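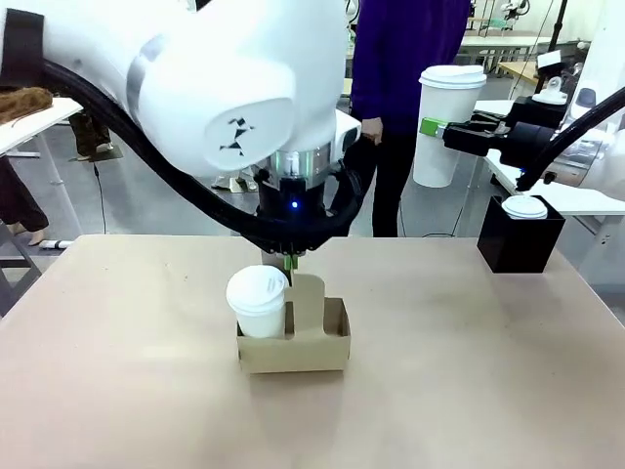
A two-cup corrugated carrier with one lidded cup in the left compartment.

Drultside cafes to switch to corrugated cup carriers

9 April 2022

Cenau, the company that runs the coffee counters in the Drultside district, will replace its molded pulp drink trays with folded corrugated carriers at all 4 of its locations. The change applies to takeout orders of two drinks. Single drinks will still be handed over without a carrier, and orders of three or more will be split across carriers.

The carrier is supplied flat by Olance, a packaging converter, and is folded at the counter. It has an open-topped rectangular base with a compartment on each side and a raised center panel that serves as the handle. A rounded cutout near the top of the panel takes the fingers. The board is uncoated and unprinted, and the blank is die-cut from one sheet with no glue points.

Cenau tested the design at its Thomas Street counter in March. Over the test period, staff packed 663 two-drink orders in the new carrier and logged any order in which a cup tipped, a lid came off, or a handle tore before the customer left the building. The company recorded 4 such cases. Three were tipped cups and one was a torn handle. No figures were kept for what happened after customers went out the door, and Cenau said it does not plan to collect them.

All three tipped cups were in carriers holding only one drink. With one compartment filled, the load sits to one side of the handle and the carrier hangs at an angle when lifted. The effect is stronger with the tall cup than with the standard size. Cenau has changed its packing instructions as a result. Staff are now told to set the carrier on a flat surface, load the first cup, hold the center panel upright with the free hand while loading the second, and lift only when both compartments are filled. If the second drink is delayed, the carrier stays on the counter.

Lids are to be pressed down around the full rim before the cup goes into the carrier. Pressing a lid after loading pushes the cup against the base and can open the bottom fold. The torn handle was traced to a blank that had been folded against the crease, and Olance has since added a score line to the panel to make the fold direction clearer.

The tall cup fits the same compartment as the standard cup but stands higher against the center panel. Cenau looked at a separate, deeper carrier for the tall size and decided against it, mainly to avoid storing two types of blank at counters with little shelf space. The small espresso cup is too narrow for the compartment and will continue to go out in a paper bag.

Storage was the main reason for the switch, according to the company. Molded trays nest but cannot be flattened, and a week's supply took up most of one cabinet at Thomas Street. The new blanks arrive in bundles of 105, tied with paper band, and a bundle stands upright in the gap beside the cup dispenser. Staff fold a short run before opening and top it up during quiet periods. Folded carriers should not be stacked inside each other, as the handle panels bend.

Blanks must be kept dry. Corrugated board softens when it takes on moisture, and a base that has been left on a wet counter should be thrown out even if it has dried – the fluting does not recover its stiffness. Used carriers can go in the regular cardboard recycling if they are free of milk and syrup. Cups and lids go in separate bins, as before.

The remaining molded trays will be used up first, so customers may receive either type for a while. There is no charge for the carrier, and customers may return a clean one for reuse on their own next order. Counters will not reissue a returned carrier to a different customer.

Cenau said it is also looking at a four-cup version from the same supplier. No sample has been approved and no date has been set.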